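Section 7. Wiping Down and Looking After the Tabletop

The Jallance care leaflet promises a surface that "cleans itself with a single pass." We have not found that to be so. The steps below are the ones Sadia Marwat and Thiện Triệu settled on after trying the leaflet's version and getting streaks.

Before you start

You need two plain white cloths, a bowl of lukewarm water and a drop of dish soap. The leaflet also recommends Dillness spray. You can buy it if you like, but we saw no difference.

1. Clear the top completely, including anything pushed up against the far edge.

2. Wet one cloth and wring it hard. If it drips when you hold it up, wring it again.

3. Wipe along the grain, end to end, in long strokes. Circles are supposed to "lift" dirt. They mostly move it.

4. Wait 30 seconds, then go over the same strip with the second cloth.

5. Crouch and look across the surface toward the light. Smears that don't show from above will show from down there.

6. Pick off any stuck specks with a fingernail. Do not use a blade, whatever the old Pryor booklet says.

Note: Overhead lights leave bright patches on a shiny top, and people scrub at them. Move your head. If the patch moves too, it is only glare.

Caution: Don't leave a wet cloth bunched up on the table overnight. The maker calls the finish waterproof — Hậu Đinh left one out on a Thursday and would not use that word now.

Caution: No scouring pads and no bleach. "Non-scratch" on the package is the pad maker's opinion.

How often

The leaflet says every 12 hours. That seems like a good way to sell spray. Once at the end of the day is enough for ordinary use, plus whenever something spills.

Storing the cloths

Rinse both, shake them out and hang them up. Frayed edges don't matter, but a cloth that feels gritty goes in the trash. Fold them if you want to; we gave up on that, and the table looks the same either way. 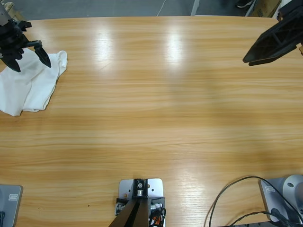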